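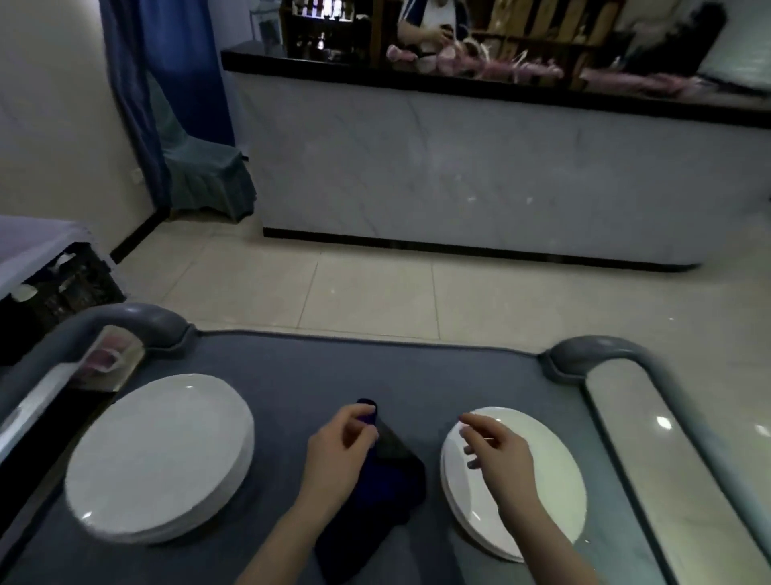

Endang Mangundap asked at the October meeting whether new members could skip the hand sessions and go straight to driving the arm, seeing as the arm is what everybody joined for. We talked it over for most of that evening, and the answer we landed on is still no, or at least not in your first month. You'll teach the arm far better once you've wiped a good many plates yourself and felt where your own hands want to go. So please be patient with us, and with this section, which has grown a bit every year!

## 4. Setting up and recording a plate-wiping session

*Last revised 1/30/23, M. Campbell*

### 4.1 Getting the cart ready

1. Roll the cart to your spot and leave yourself room to stand square to it, with the handles at the far end. Give it a gentle push to check that it stays put. If it drifts, read the note on wheels in Section 2 before you go any further.
2. Decide whether this is a mat session or a bare-top session and write it on your sheet. We want both kinds (the arm team has begged for both kinds), but please don't switch in the middle of a session.
3. Set one stack of plates to your left and the other to your right, and keep a clear patch in the middle wide enough for a plate and both hands.
4. Fold your cloth and lay it in the clear patch. We use black cloths against white plates so that the Mohamedi tracker can tell the two apart. If you bring a cloth from home, bring a dark one.

> **Note:** Short stacks are kinder to everyone. A tall one hides your fingers from the tracker, and it makes your shoulders creep up around your ears by the end of the evening.

### 4.2 Starting the recorder

1. Put the headset on and tighten it until it's snug but not pinching. Look down at the cart the way you would if you were really working, and then leave your head more or less there.
2. Open Plistska on the club laptop and choose **Tabletop**, then **Two hands**.
3. Type in the task code, 805, and your initials.
4. Hold both hands over the clear patch with your fingers spread, and wait for the two green rings to settle. This takes around 15 seconds, and it always feels longer.
5. Press the foot switch once. You're recording, so take a breath and start whenever you're ready.

> **Caution:** Push your sleeves up past the forearm and take off watches and bracelets before step 4. A loose cuff can catch a rim and bring a plate down with it.

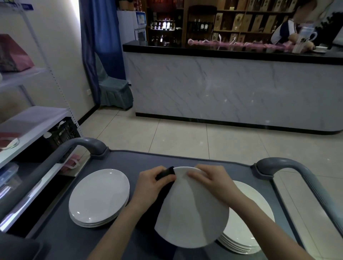 Haswood Service Robotics Club Handbook | Page 14

### 4.3 Wiping a plate

1. Pick up one plate and tip it up toward you over the cart. Keep it low, so that if it slips it hasn't got far to fall.
2. Take the cloth in whichever hand feels natural and steady the plate with the other. Lefties, please don't try to be righties for our sake. We need you just as you are.
3. Work along the rim first and then across the face, at an everyday pace. There's no prize for speed, and the Arness arm can't keep up with a fast wiper anyway.
4. Set the finished plate down gently, let go completely, and only then reach for the next one. That little pause is how the software finds the end of each plate.
5. After 12 plates, press the foot switch again and have a rest.

If you fumble a plate or lose your grip on the cloth, just carry on. Fumbles are useful to us, and Mervin Campbell marks them by hand when he goes through the files.

> **Caution:** If a plate chips or cracks, stop recording, take off the headset, and move the whole stack aside before you feel around for pieces.

### 4.4 Saving your work

1. Click **Keep** and wait for the bar to fill before you close the laptop lid.
2. Play back the first few seconds. Both hands should be in view. If one keeps wandering off, tip the headset down a touch and record again.
3. Put the cloths in the wash bag and hang the headset on its hook, and go on to Section 5 for charging.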